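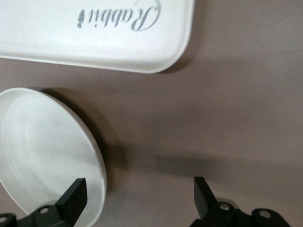 How to get ready for a mobile or internet outage at home

I live at the far end of a valley with one mast and one phone line cabinet, and I have lost count of the evenings spent waving my handset out of the bathroom window. Last November we had the big one. Mobile signal went first, then the broadband, and we were cut off for seven days. It was a fairly miserable week and I did nearly everything wrong, so I've since put together a routine that takes an evening to set up and hardly any looking after.

You don't need to be technical for any of this. If you can send a text and find the settings menu on your phone, you'll be fine.

What you'll need

A notebook and a pen that works
Your phone, and everyone else's in the house
A power bank (mine is a Chacko, bought because it was on offer, any decent one will do)
A small battery or wind-up radio
A bit of cash in small notes and coins
Two or three hours, ideally with a pot of tea

Step 1: Write your numbers down on paper

I know, I know. But how many phone numbers do you know by heart? I knew two, and one of those belonged to a house my parents sold years ago!

Go through your contacts and copy out the ones you'd really want if your own phone was dead or useless and somebody lent you theirs. Mine came to 13: close family, the surgery, the school, work, the bank, the electricity people, the phone company and a couple of neighbours. Put your account numbers next to the companies, as they'll ask for them before they'll tell you a thing.

I keep the main copy in the kitchen drawer and a folded one in my purse. Write it in capitals if your handwriting is anything like mine.

Step 2: Find out what stops working

Outages come in different flavours and it helps to know which one you've got.

If the mobile network is down but your broadband is fine, you can probably still make calls over wifi. If the broadband is down but mobile is fine, you can share your phone's data with the laptop. If both are down, you're on to paper, radio and walking round to see people.

One thing that caught me out was the landline. A lot of home phones now run through the broadband router, so when the router goes, the phone on the hall table goes with it. Have a look at where yours is plugged in. If the cable goes into the router, it's one of those. Ring your provider and ask what they offer for emergencies, especially if anyone at home has a health condition or a pendant alarm. Mine had a battery pack for people who need it, but I had to ask.

Step 3: Turn on wifi calling

Do this now while everything is working. On most phones it's in the settings under something like Mobile, Network or Connections, then Calls. The names move about depending on the make, so the quickest way is to type "wifi calling" into the search box at the top of the settings.

Switch it on, then test it. Put the phone into aeroplane mode, turn the wifi back on by itself, and ring somebody. If it connects, you're sorted. If the option isn't there at all, your network or your plan may not support it, and that's a question for their helpline.

Don't forget to take the phone back out of aeroplane mode. I missed a whole Wednesday of calls that way.

Step 4: Save things for offline

This is the bit I enjoy, oddly. Work through the list below and download whatever applies to you.

Maps. Most map apps let you save an area to the phone. I did ours and the next county, which covers the hospital.

Tickets and bookings. Anything you'd normally open from an email, take a screenshot of it.

Bus and train times. Again, a screenshot does the job. Replace it when the timetable changes.

Something to read, watch or listen to. If there are children in the house, go heavy on this one.

I also keep a notes app called Saltilon on my phone, which holds everything on the handset itself and doesn't sulk when there's no connection. Whatever you use, try opening it in aeroplane mode before you trust it. My old one showed me a lovely blank page.

Step 5: Agree a plan with your people

The worst part of our week was the not knowing. My sister was ringing and ringing, getting nowhere, and had talked herself into all sorts by the time I drove up the hill and found one bar of signal.

So sit down with the household (and ring whoever worries about you) and settle a few things:

Where you'd meet if you couldn't reach each other. We picked the library.

When you'd try to get in touch. Ours is 7 in the evening, from the top of the hill if need be.

Who passes messages on. Choose one relative who lives well out of the area, and everybody reports to them. It saves battery and it saves a lot of repeated calls.

If you do find a scrap of signal, send a text before you try a call. Texts need very little and the phone will often have another go if the first try fails, whereas a call just drops.

Step 6: Look after your battery

A phone hunting for signal gets through its charge at a shocking rate. Once you know the network is down, put it in aeroplane mode and only bring it out at your agreed times. Turn the screen brightness down and shut off background updates while you're in there.

Charge the power bank every couple of months even if you haven't used it. Mine sits in the same drawer as the numbers, with the right lead wrapped round it. Do check the lead fits everybody's phone! We have 3 phones and two sorts of socket between us, so there's an adaptor in there too.

Step 7: Get your news another way

A small radio is worth its weight. Ours is an old Bidetti with a wind-up handle, and it picks up the local station perfectly well from the windowsill. Write the frequency on a bit of tape and stick it to the back, so you're not twiddling through static in the dark.

Shops and village halls often put notices up as well, and it's worth a stroll down just to hear what's what. Take the cash with you. Our shop's card machine was off for the whole seven days and I had to buy bread with the contents of the car's ashtray.

When it all comes back

Expect a flood. My phone buzzed itself off the worktop. Messages can arrive in a peculiar order, so look at the time each was sent before you panic about any of them.

If a call still won't go through when everyone else's does, turn the phone off, count to thirty and turn it back on. For the router, unplug it at the wall, give it a minute or so, then plug it in again and leave it alone until the lights settle. Mine took ages.

Ask your provider about money back too. Whether you get any depends on who you're with and how long you were off. My broadband company, Plusus, took a bit off the next bill once I'd rung them, and the dates I'd jotted in the notebook came in very handy. Put down when the service went, when it came back, and the reference number from every call you make.

Then top up the power bank, put the cash back in the drawer and update any phone numbers that have changed. I do mine when the clocks go back.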